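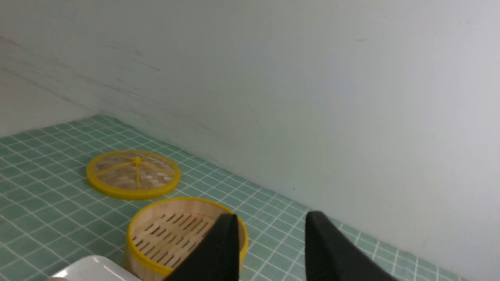 Ariel Policarpio wrote in to ask whether a bamboo steamer is worth the cupboard space when a metal insert does the same job for half the money, and said the last one in that house went mouldy by July and ended up in the bin. Fair enough! Mine has been going seven weeks now, the small Bilon one with the yellow rim, and I've got opinions, so I'll try to answer that as I go.

First off, it's a basket and a lid, and that's your lot. No liners, no instructions beyond a slip of paper telling you to rinse it. I steamed mine empty for a bit before the first go because it had that strong hay smell new bamboo has, and after a couple of rounds that had gone.

The lid is the bit I like best. It's woven, a sort of herringbone, with yellow spokes running out from a little hub in the middle, and that hub is just big enough to get hold of with a tea towel. The weave lets some of the steam out, so you don't get water dripping back on your buns and leaving those sad shiny craters. That's what my old metal one did every single time, Ariel, and it's the main reason I'd say yes, get the bamboo.

The floor is slatted, and dough loves to work its way down between slats. I cut squares of baking paper and that sorts it. I did try cabbage leaves (very pretty, everything tasted of cabbage). For serving I lift the buns out one at a time on to something small

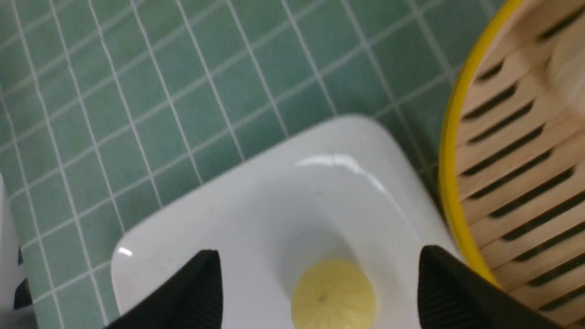 and white, mostly, as a pale yellow bun looks rather nice on a plain dish, and a dip in the middle stops it rolling off when you carry it through to the other room. You could take the whole basket to the table, of course. Plenty of people do. I just find it leaves a damp ring on wood, so if you haven't got tiles or a mat, put a plate underneath.

Now the grumbles. It's on the small side, and if you're feeding more than two you'll be doing batches – I had to do three lots when my sister's family came over from Prelville, and the first buns were cold by the time the last were ready. The rim also isn't fond of a pan that's too wide. Mine sits happily on my middle saucepan, but on the wok it dips into the water if I've been generous with it.

As for mould, dry it properly! I leave the lid and basket apart on the worktop overnight and don't put them away until the next afternoon. I stacked them too soon once and got a musty whiff, though a good steam cleared it.

I got mine from the Dhanial shop in Ustport, who had a whole shelf of them near the till. Four stars from me, and it would be five if they did it a size up.
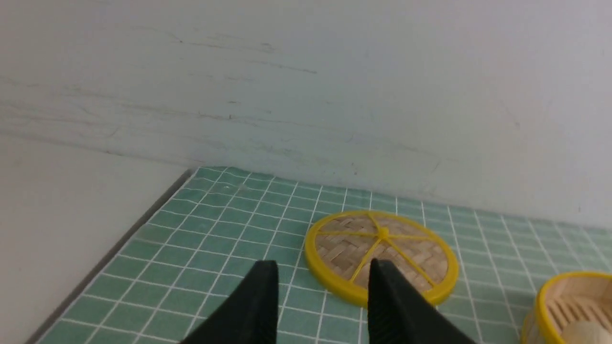

The steamer and its lid on the green tiles.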